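Can a Robot Tidy Your Room Yet?

I get this question more than any other when I visit schools. Last Friday at Millholm, before I'd even sat down, a whole row of hands shot up and every single one wanted to know when a robot would do their chores!

Well, some machines do chores already. A dishwasher is a kind of robot, if you're generous (I am). It does one job, in one box, the same way every time. Tidying up is much harder, and I'll tell you why.

Think about picking up a sock. You look, you reach, you grab, and you're probably thinking about lunch the whole time. A robot has to work out where the sock is, how far away it is, which way to turn its wrist and how hard to squeeze. Squeeze a peach like you squeeze a sock and you've got jam.

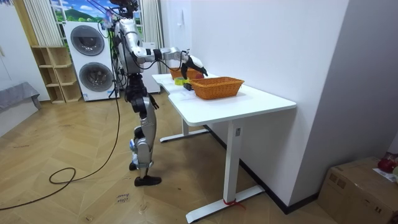 Then there's the letting go part. Try this at home: put two baskets on a table and drop 7 small things into one of them. Now move them to the other basket wearing thick winter gloves. Tricky, right? Your fingers can't feel much, so your eyes have to do extra work. Lots of robot hands have the same problem.

Balance is another big one. Lean over a table and your legs and tummy shift a tiny bit to stop you from toppling, all by themselves. A robot on two legs has to figure that out with math, over and over, while its arm is stretched out in front.
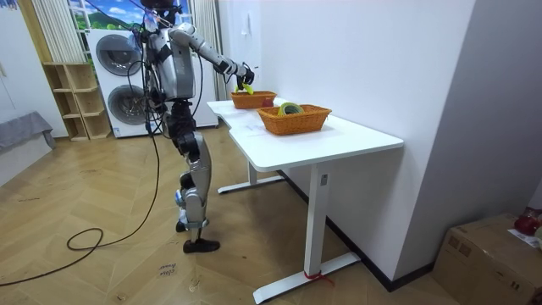
So what's my answer? Robots can do little bits of tidying, mostly slowly, and mostly in places set up to help them. A real bedroom, with a blanket on the floor and a cat asleep on the blanket, is still really tough. I think it'll happen, but please don't wait for it. Your socks are still your job!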